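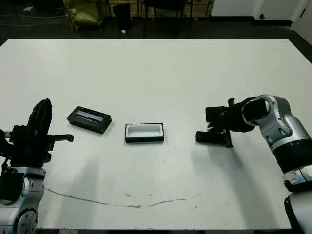 Two small boxes on a white table.

How to comment on an environmental rule (and get read)

I've been sending comments to my state's environment department for years now, mostly on water stuff, and my first few were terrible. Long, angry, no page numbers. So when the draft stormwater rule for the Daldale watershed came out in November, I decided to write down how I do it these days. Steal whatever you like!

First, find the docket. Every proposed rule has one, and yours will have a number you need to put at the top of your comment. The Daldale draft is 166 pages long, and no, I didn't read all of it in one go. Start with the summary, then jump to the section called "proposed changes." Keep a notepad next to you and write down page numbers as you go (I skipped this once and spent a whole evening hunting for one sentence about culverts).

Next, pick two things. You'll want to pick nine. The person reading your comment has a big stack to get through -- the last rule in our state drew 781 comments -- and two clear points are much easier to answer than a long list. Mine this time were the testing schedule below the Prandon outfall and the fact that private ponds are left out completely.

Now write each point the same way. Say what page it's on, say what the draft says, then say what you'd like it to say. Give them real wording if you can! "Please do more testing" is hard to put into a rule. "Replace 'annually' with 'every three months' on page 84" is something an agency lawyer can copy and paste.

Then add yourself. Do you live downstream? Do you fish there, or walk the dog there? One short paragraph is plenty. My friend Cheng-en Fu put in a few lines about his basement flooding and they got quoted in the department's written response, which he has brought up at every dinner since.

A word on form letters: agencies usually group the identical ones together and answer them once. If a group sends you a template, use it for the facts and rewrite the rest in your own words, even if it comes out clunky.

Before you hit submit, check these:

Docket number at the top
Your name and town
Page numbers for every point
Attachments saved as PDFs
No home address in the body, unless you're fine with it being public

Comments on the Daldale draft close 20/12/2024. Save the confirmation number when it pops up, and take a screenshot too -- mine vanished once when the site timed out, and I had to type the whole thing in again.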